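Blog > Robots > Planner woes

Saturday went on the planner again. I've set the collision margin in Gundico to 21 and the arm has stopped taking the scenic route (hooray!), so now it's grasp poses in the sim. 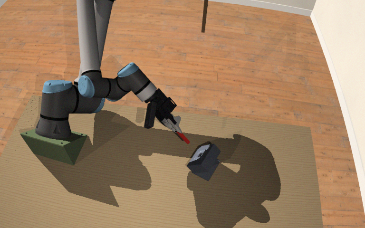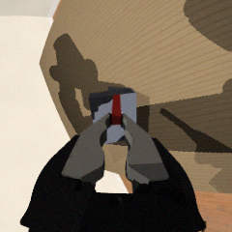
Red thing in the gripper first, then the fingers close up.

Next job is the shadows, as my detector hates them.

Comments

Stellan Solberg: Which seed?

Amber Inskip: 3,654, same as ever!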